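Why does the Moon change shape?
By Daryna Semeniuk
3 min read

The Moon does not make its own light. It is a ball of rock, and we can see it only when sunlight lands on it and bounces off towards us.

The Sun always lights up one half of the Moon. The other half is dark. As the Moon travels around the Earth, we look at it from different sides. Sometimes we see all of the bright half, and sometimes we see only a thin piece of it. The shapes we see are called phases.

The main phases

New moon: the Moon is nearly between us and the Sun. The bright half faces away from us, so the Moon is very hard to see.

First quarter: we see half of the bright side and half of the dark side. It looks like a half moon. It is called a quarter because the Moon is a quarter of the way through its phases.

Full moon: the Earth is between the Moon and the Sun, but usually not in a perfectly straight line. We see the whole bright half.

Last quarter: we see a half moon again, but the other half is lit this time.

A thin moon is called a crescent. A moon that is more than half lit but not full is called gibbous. When the bright part is growing, the Moon is waxing. When it is shrinking, the Moon is waning.

All the phases together take a little over four weeks. Then they start again.
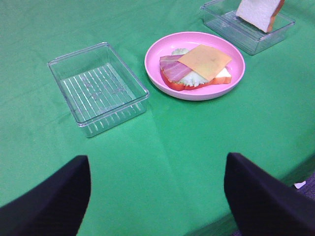

Is it the Earth's shadow?

Many people think so, but the Earth's shadow does not make the phases. It falls on the Moon only during a lunar eclipse, and that can happen only at full moon. Most months the Moon passes above or below the shadow and there is no eclipse.

Try it with a ball

You need a lamp without its shade, a dark room and a light-coloured ball. Ask an adult to set up the lamp.

1. Stand facing the lamp and hold the ball out in front of you, a bit higher than your head. Don't stare at the bulb.
2. Turn slowly to your left, keeping your arm out straight.
3. Stop 5 times on the way around and draw the bright part of the ball each time.

When your back is to the lamp, you should see a full moon.

More for young stargazers
Why is Mars red?
What is a comet's tail made of?
How to find south using the stars
Planets that have rings
What to look for in the October sky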